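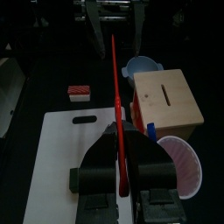
I've been glued to the Irnness reunion gossip all weekend, and now there's proper news: the third series of the Citthorpe-set reality show is going out without two of its best-known faces. The channel confirmed it in a short statement on Friday night, a few hours after fans spotted that the couple (on, off, on again, I lose track) had unfollowed each other and the show's own account. I read it standing in the kitchen with tea half made and watched the clip that came with it, all 3 minutes of it, twice.

The statement says the pair are "taking a step back to sort out family matters" and that filming carries on with the rest of the cast. It doesn't mention the row at the Tromamum launch party, which is what everyone has been going on about since the summer. If you missed that one, she turned up with her ex, he left before the speeches, and by breakfast both of them had given their side on two different podcasts.

There's a custody hearing coming up as well, I'm told, though neither side will say when, and I'm not going to guess at what's in the paperwork. There are children in the middle of this and they didn't sign up for telly.

What I will say is that viewers aren't happy. A petition to get the pair back had 271 names on it when I looked this morning, which isn't going to frighten any producers, but it did only go up at bedtime! The comments are split – half want her back on her own, and the other half want the Nakajima sisters to have more to do, and I'm very much with them.

The new series starts in November, with the first two episodes on the same night. No word yet on who gets the big house.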